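News > Newsletter > October issue > Research round-up

Print this page | E-mail to a friend

Messy rooms make better graspers

1 October 2022

If you have walked past the Mernska group's corner of the second floor since May, you will have seen screens full of very odd living rooms. Tree trunks growing out of tables, giant hands, wallpaper no one would choose. There is a paper behind it now, and I've been looking forward to writing it up for this newsletter because the result is a lovely one!

The question was an old one. Train a robot arm to pick things up in simulation and it gets very good at simulation. Move it to a real bench with real clutter and it often falls apart, reaching for a shadow or hovering over the wrong thing altogether. The usual cure is to randomise the colours and the lighting and hope for the best. Bình Sầm, who led the work, wanted to know what happens if you randomise the whole room as well: furniture, wall coverings, pictures, ornaments, and above all large objects that have no business being near a robot.

So the group built a scene generator, which they call Trukonard. Each time it runs it picks a wall texture, a floor, a table surface and something for the arm to stand on, then scatters objects from a library without much regard for scale or good taste. A garden plant can turn up beside a sofa. Something tall can land right at the front and block a good part of the view (the group call these "blockers" and are rather fond of them). The arm and its two-fingered gripper stay the same throughout, and so does the job, which is to come down over the chosen object and close on it.

For the main experiment they made 2272 rooms and trained one grasping policy on all of them. A second policy had the same number of practice grasps, but in 20 tidy rooms where only colours and lights changed. Both then went onto the real arm in the Brokmont lab with no extra training of any kind, and were tried on household objects that neither had met before.

The messy-room policy won, and by more than Bình had dared to put in the grant report. It did better on every category of object in the test set, and the gap was widest where something stood between the camera and the target. The tidy-room policy tended to freeze there, or drift off to one side. The other one kept going for the part it could see, and if the first attempt missed it usually came back for another.

My favourite bit of the paper is the follow-up, where they took things away one at a time to see what mattered. Wall patterns helped a little. Table textures helped more than anyone in the group had guessed. The blockers mattered most by a long way: take them out of training and much of the advantage goes with them. Making the objects look more realistic made hardly any difference, good news for anyone whose computing budget looks like ours.

There are still two weak spots, and the paper is open about both. Thin things lying flat are hard, and pens and pencils were the worst of the lot. Round objects standing on edge are the other trouble, as a slightly off-centre touch sends them rolling. The Đoàn set of contact settings, which the group are trying next, should give the simulated objects more believable friction, and Bình hopes it will help with the rollers at least.

The generator and the object library will be shared with other groups in the building once the write-up of the settings file is finished. If you would like to try it early, drop Bình a line. It runs on an ordinary desktop machine, and I can report that pressing the button to see which room comes up next is a dangerous way to start a lunch break.
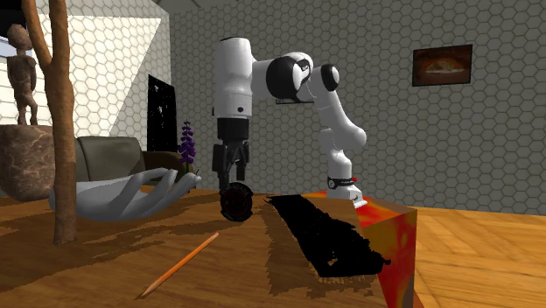 Coming up in the next issue

The workshop's new booking system, and a first look at the plans for the reading room.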